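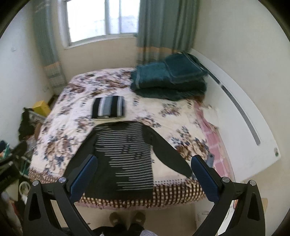 *Blue textured pads on the hand-held gripper, striped shirt on the bed.*

**kulsoom_r**
I am comparing two sets of finger pads for folding clothes with the hand-held gripper. The blue textured ones are from Eltik, the other set is smooth silicone from Cendesel. I did 60 folds with each, same shirt, same bed. With the blue pads I dropped the sleeve four times. With the smooth ones it was 16 times. For me the choice is clear, but I would like to hear from people who used them longer.

**roaldk**
Four against 16 is a nice difference. Did you clean the smooth pads first? Mine came with a thin film on them and they were useless until I wiped them with alcohol.

**kulsoom_r**
No, I did not clean them. I will repeat that half of the test.

**Grimshaw_C**
I don't agree that textured is better for cloth. On a thin shirt over a quilt, my textured pads take the quilt also, and then the whole bed moves. The smooth ones slide over the lower layer and pick only the top one. How many times did you catch two layers?

**kulsoom_r**
I did not write it down, sorry. It happened sometimes near the hem - where it hangs over the edge of the bed it was easy, in the middle of the shirt it was more difficult.

**Grimshaw_C**
Then you have only half of the result. A double pick is also a failed fold.

**hubert.w**
Coralie is a bit strict, but I would count it too. Also please look at the wear. We changed our Eltik pads after 1,000 grasps because the texture at the tips was gone. The Jusier pads lasted longer but they cost more.

**areeba_g**
@hubert.w was that with the fingers closing fully each time? I stop the trigger a little before the end and my pads still look fine.

**hubert.w**
Fully, yes. Maybe that is our mistake.

**kulsoom_r**
Thank you all. New plan: 200 folds per set, smooth pads cleaned with alcohol, double picks in their own column. I will post the table in March.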